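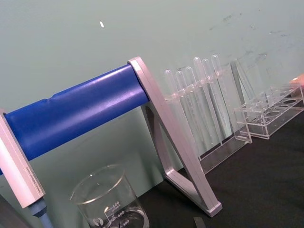
Blue roller on a silver frame, with a glass beaker in front.

Camp collar shirt

The camp collar shirt is a short-sleeved, boxy shirt with a flat, one-piece collar that lies open at the neck. You may know it as a cabana shirt or a bowling shirt, although I'd keep that last one separate (bowling shirts usually have contrast panels and a name stitched on the chest, and I will argue about this at parties).

Construction

The big difference from a regular dress shirt is that there's no collar stand, the little band that holds a collar upright. The front facing folds back to make a small notched lapel, a bit like pajamas! Most have a straight hem so you can wear them untucked, plus one patch pocket on the left. Some makers add a loop and a tiny button under the collar so it can close at the throat. I have owned 19 of these shirts and have used that loop once, at a windy wedding in Planville.

Fabric

Rayon is the classic choice for prints because it drapes so nicely, but it shrinks if you look at it wrong. Cotton poplin holds its shape better and feels crisp, linen is coolest and wrinkles by lunchtime, and the newer polyester blends dry fast and travel well – handy if you golf or sweat like I do. Seersucker turns up too, mostly in stripes.

The Ruiz-Ortega version

Ruiz-Ortega, a small label from Vulville, brought out its first camp shirt in September with a run of 259 pieces, all in the same faded green. The pattern was cut by Randa Sfeir, who dropped the shoulder seam and made the sleeve nearly elbow length. Later batches came in 17 colors, and a shop in Girstead still sells the leftovers for around 60 dollars. Mine has lost a button and I love it anyway.

Fit and care

Sizes run wide, so people between two sizes often go down. Wash rayon cold and hang it up, and iron the collar from the wrong side first. Poplin can take a warm dryer.

See also: Aloha shirt, Guayabera, Polo shirt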